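Renting the Big Room at Onmont — FAQ

Updated May 7, 2021

How do I book?
Email Latifa Benjelloun. Say which day, how long, how many people. She answers within 2 days, usually sooner.

How many people can we have?
33, including whoever's running the thing. Fire rule, no exceptions.

Is it just the one room?
One big open room, yes. There's a second smaller one upstairs (Ibarra) but thats booked through September.

Can we move the tables?
Yes. Put them back after. Sandro Testa has the floor plan if you forget where they go.

Parking?
2 spaces out back, otherwise street.

Can we hang stuff from the ceiling?
No — not from the beams, not from the ducts. Banners on stands are fine. Ask first about anything tall.

What are the lights like?
Bright. Fluorescents in the main part, little dark pendant lamps over a spot farther back. Switches by the door, please dont tape over them. 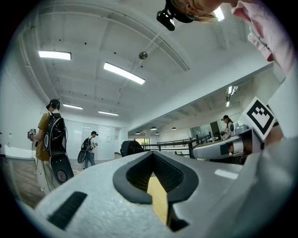
Ceiling and lights, main part of the room.

Is the ductwork noisy?
A bit when the air kicks on. If you're recording sound, tell Latifa and she'll set the timer.

Can we come in early to set up?
One hour free. More than that — ask.

Lost something?
Box under the front desk. Emptied monthly.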